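From: Elias Karam
To: Trimden Makers and Menders list
Subject: Re: papering the inside of the play nook

Štěpánka Malý wrote:
> Hello all, I've got a deep alcove under the stairs at the Sowerby house and want
> to turn it into a building corner for Ola, who has a tub of bricks and nowhere to
> tip it out. It's 244 cm along the back. Do I go plain on the walls or can I get
> away with a pattern? And what do people do about shelves? I don't want anything
> she can crack her head on. I've got until the end of November.
> Štěpánka

Hi Štěpánka, and hello everyone else,

Oh, go for the pattern! I was dead set on plain white for ours and I'm so glad I got talked out of it (by my sister, who will never let me forget it). In a small space you can be much braver than you'd be in a living room, and if you hate it you've only lost a roll or two. We went for big swirly waves, mint green and charcoal with a sort of dusty mauve pink, and put it on the back and both sides so it wraps right round you. I lined it up at the back corners as best I could and then gave up, and with a pattern that busy I can't find the joins myself now.

Floor-wise we have a grey marble-look surface. Bricks show up on it a treat, which matters more than you'd think when you're hunting for the last green one at bedtime. My one grumble is that it's noisy when a whole tub goes over, so if Ola is a tipper you might want a mat you can roll up.

For shelves, I'd skip shelves. Put a rail along the back and hang things off it. Ours has a shallow black metal basket in the middle with slots in the front, and a clear mesh pocket up at the right-hand end. The white bunny with the pink bow lives in the basket and is not to be moved, I have been told. There's a little glass bottle up there too that I keep meaning to put a flower in.
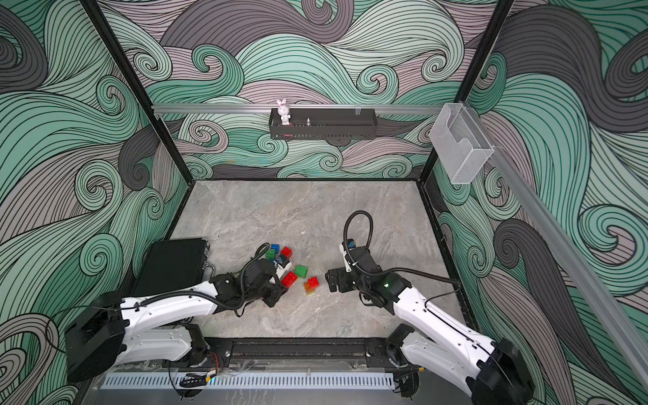

Do you need to size the wall before papering?

On bare plaster, a coat of size or thinned paste is well worth doing, left to dry overnight. It stops the wall drinking the paste and gives you time to slide the paper about. Over sound old emulsion, a wash down and a light sand will usually do.

I used the Flestska ready-mixed paste, the 9 kilo tub, and it was far too much, so I've got a good half left if you want it. I'm in on Monday after 2 if you fancy coming over to collect it. I can lend you the long level and the seam roller as well, but I'd like the roller back, it was my dad's.

Oh, and the fixings! Use proper ones for the rail, whatever the packet says, as Ola will hang off it at some point.

Has anyone got a decent pasting table? Mine's had it.

Elias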